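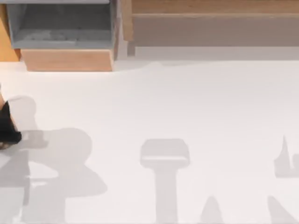
Ticket 749: Nightly export stops at row 677
Product: Droltamix sync client
Opened by: Urmila Mishra
Priority: normal

The export to Cernineck starts at 2:00 a.m. and exits with code 62. Rows after 677 are missing from the target table. Manual runs fail the same way. Disk space and credentials checked, no fault found.
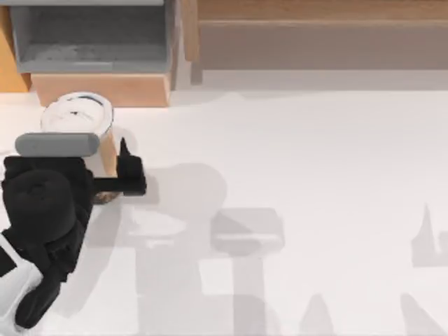 Raised the client timeout to 325 seconds and restarted the service. Same exit code, same row. Row 678 has a line break inside the address field. Removed it by hand and the export completed. 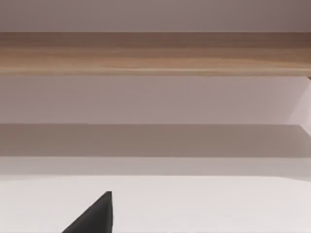 Despina Kourkoulas: Turn on quoted fields in the export profile. The parser reads a bare line break as end of record. Leave the timeout at default.

Setting changed. Status: monitoring.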